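Chore automation

Chore automation is the use of machines to do everyday manual work in homes, shops and small workplaces. It covers jobs such as laundry, stocking shelves, wiping surfaces and putting things away. Single-purpose machines, among them the dishwasher and the washing machine, have done parts of this work for decades. A general machine that can go from one chore to the next without being set up again is still a research goal.

Handling cloth

Cloth is one of the harder materials for a robot to work with. A cup keeps its shape when it is picked up, but a towel changes shape with every touch, and much of it is hidden in its own folds. Most systems pinch the cloth at one point and lift it.

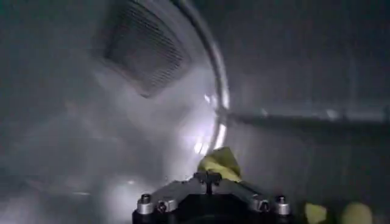
Folding is usually slower than picking up. The machine has to find two corners or a straight edge, and it may need to drop the item and try again several times. In a trial by the firm Skimema, a two-armed machine was given a pile of 28 hand towels. It folded 25 of them without help, at a pace well below that of a person. Shirts and fitted sheets were left out of the trial. Shiny surfaces and glare can also cause trouble, as cameras may misjudge how far away an edge is.

Shelves and shop floors

Shop work has some advantages over housework. Goods tend to be rigid, they come in known sizes, and each has a set place. Counting stock by camera is already in regular use. Placing goods by hand or gripper is less common, as items packed side by side leave little room for fingers. Bottles tip easily and cans roll. Clear panels are also hard for many depth sensors to detect.

The Urrutia project, based in Skarkau, tested shelf work over one October. Its machine made 831 attempts to place a can or bottle in a gap. Most failures came from touching the item next to the gap. Staff stayed within reach of the stop button during all runs.
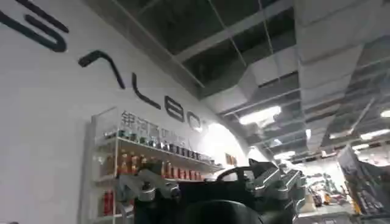 Firnness, which makes grippers, holds that shelf trials of this kind say little about real shops, where customers move goods and block the aisle. In its view a machine should be judged by how often a worker has to step in during a full shift, and a count of single placements leaves that out.

Current state

Machines can do many single chores under steady conditions. They do less well when the room, the light or the objects change. Cost is a further limit for homes, where a chore may take only a few minutes a day. Shops and laundries repeat the same task for hours and are generally expected to adopt such machines first.

Last updated 7 March 2022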